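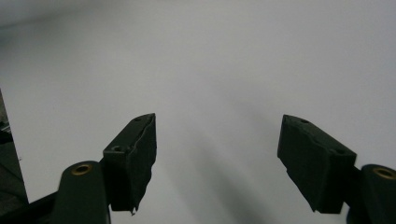

Comparing Hand-Held Grippers: A Conversation with Heiðrún Fogh

The manipulation group at the Lenham Institute has spent the past several months comparing two designs of hand-held gripper, known internally as the Kerell and the Brovum. Both are operated by a person, and both carry a camera that looks out over the fingers. The recordings made with them are used to train the controllers of the institute's bench-mounted arms. Heiðrún Fogh, who leads the comparison, met with the institute's newsletter in March to discuss the work and the decisions that remain open.

Ms. Fogh joined the group as a mechanical engineer and became responsible for its hand-held tools after the first of them had been in use for a year. The comparison began at her request. "We had two designs and a great many opinions," she said. "People preferred the one they had learned on. I wanted a record that someone outside the group could read and use to make a purchase."

The record now stands at 3,029 grasps, divided between the two tools. Each grasp is logged with the name of the operator, the object, the surface beneath it and the condition of the finger pads. Seven operators took part. Every session was limited to 20 minutes, a rule that Ms. Fogh introduced after reviewing the early recordings. "The grip gets heavier as the hand gets tired," she explained. "The operator does not notice it. The force trace shows it plainly."

Fingers and pads

Much of the discussion concerned the fingertips. The group works with dark green plastic fingers that have brass inserts set into the arm segments, and each finger ends in an angled block faced with black padding. The inner edges of the padding are ragged, with frayed fibers and small notches along their length.

"Padding is the least expensive part of the tool and it accounts for most of the disagreement in our results," Ms. Fogh said. "A fresh pad and a frayed pad are two different grippers as far as the controller is concerned. The contact patch changes shape. The edge that the camera sees changes as well, and a trained policy may be relying on that edge."

The group's original procedure called for pads to be replaced after 100 grasps. Ms. Fogh has since suspended that rule for part of the study so that wear can be measured along with everything else. Pads in the wear series remain in service until they come loose, and their condition is entered at the start of each session on a simple scale.

She was asked whether a harder material would solve the problem. "It would solve the wear," she said. "We tried a smooth rubber face on the Brovum for a short series. It lasted very well and it dropped more of the flat objects, the cards and thin lids in particular. Our operators began to press down into the table to compensate, and that habit then appeared in the training data. I would accept a pad that has to be changed often over one that teaches people to push."

The brass inserts have drawn fewer comments, and Ms. Fogh regards that as a good sign. Screws driven directly into plastic had stripped their holes on an earlier set of fingers. The inserts allow a finger to be removed and refitted many times, and a change of fingers can now be made at the bench between sessions.

What the camera sees

The second part of the comparison concerns the view from the camera. Both tools keep the fingers in the lower part of the image with the workspace beyond them. The Kerell's camera sits closer to the hand and gives a wider view. The Brovum's is mounted higher and shows more of the table directly under the tips.

Ms. Fogh's team works over a plain, matte white surface when checking the view. Against such a background the outline of each finger is easy to trace, and soft shadows are visible as well. "Shadows matter more than we had expected," she said. "A shadow between the fingers can be read by the software as a dark object. We found that error in both tools. Moving the lamp reduced it, and a longer exposure reduced it further, but the longer exposure blurred fast motion. We settled on the lamp."

Dark green was chosen for the fingers after a trial of several colors. Black fingers merged with the black padding in the recordings, and the software had difficulty separating one from the other. Ms. Fogh described the present shade as a compromise and said that a somewhat lighter green would be tried later in the year.

Controllers and the Pillai arm

Data from both grippers is replayed on an arm that the institute obtained under its Pillai project. The arm carries the same fingers as the hand-held tools. Two controllers have been tested with it. The first follows the recorded finger opening exactly. The second treats the opening as a target and yields when it meets resistance.

"The exact controller looks better in a demonstration," Ms. Fogh said. "It is crisp. The yielding controller is slower, and visitors sometimes ask whether something is wrong with it. It also breaks fewer objects, and it tolerates a worn pad. For daily work I know which one I want."

She declined to name a preferred gripper before the wear series is complete. Operators find the Kerell more comfortable, she noted, while the Brovum holds its calibration longer between checks. The two findings will be reported separately, with no combined score.

The next series will use the same objects on a darker surface. New pads have been cut for both tools, and the operators will exchange grippers at the halfway point.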